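3. How we ran the project

3.1 Where the club came in

I should say up front that I didn't set out to write a paper. I coordinate the after-school robotics club at Kenddale, and the folding project began as something to keep the seniors busy between competitions. It grew, the way these things do, and by July we had enough recordings on the drive that it seemed a shame not to write it up properly (the students were keener on this than I was, at first!).

The club had 37 members that year, though never all in the room together, thank goodness. We split them into crews of 3. One student drove the arms, one set out the cloths and called the start, and one kept the log. They swapped jobs every session, and I was fairly strict about that, because left to themselves the confident drivers would have hogged the controls until the holidays.

3.2 The task

We called the task Viltedov, after a private joke that I've promised not to explain, and the name stuck to the software folder and then to everything else. The idea is simple enough. Pieces of cloth are dropped on the table in a heap, and the two arms have to pick them up, spread them and fold them. Small objects are sometimes left standing on the table as well, and a good run leaves them standing. Anyone who has folded laundry with a toddler nearby will understand the spirit of the thing.

Cloth was the students' choice. I'd have gone for blocks, to be truthful, which stay the shape you left them. But a crumpled cloth never lands the same way twice, and the crews found that far more interesting to argue about. Some drivers liked to pinch a peak and lift straight up, others went hunting for a corner first, and the log sheets from those weeks are full of very firm opinions in the margins.

3.3 Workspace

Both arms are fixed to an aluminium rail along the front of a square enclosure, so they reach away from the rail and over the tabletop. The power distribution board sits down in front of the rail where it can be got at quickly. We favoured busy surfaces, with patterned walls and a marble-pattern top, as our earlier policy (we called it Bumel) had been trained against plain backgrounds and got hopelessly muddled whenever the colour behind it changed. Figure 1 has the left gripper on a purple cloth, with the star-print cloth lying under the other arm.

We recorded 200 demonstrations in the first block and 1,000 by the end. Crews were allowed to throw out a run only if the logger agreed - a rule the students came up with themselves, and one I'd recommend to any club trying this.
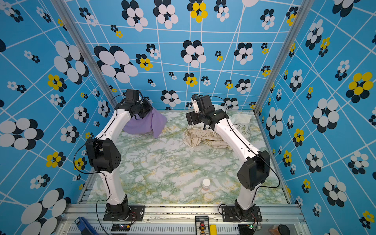
Figure 1. Both arms over the table during a cloth-handling session.

3.4 Scoring the runs

Each run was scored by a crew that hadn't driven it. Scorers looked at the final fold and at whether any standing object had been knocked over, and they wrote down a mark before talking to the drivers. Where two scorers disagreed we kept both marks and reported the lower one. That cost us a few good-looking results, and there was some grumbling, but I think it made the students better judges of their own driving.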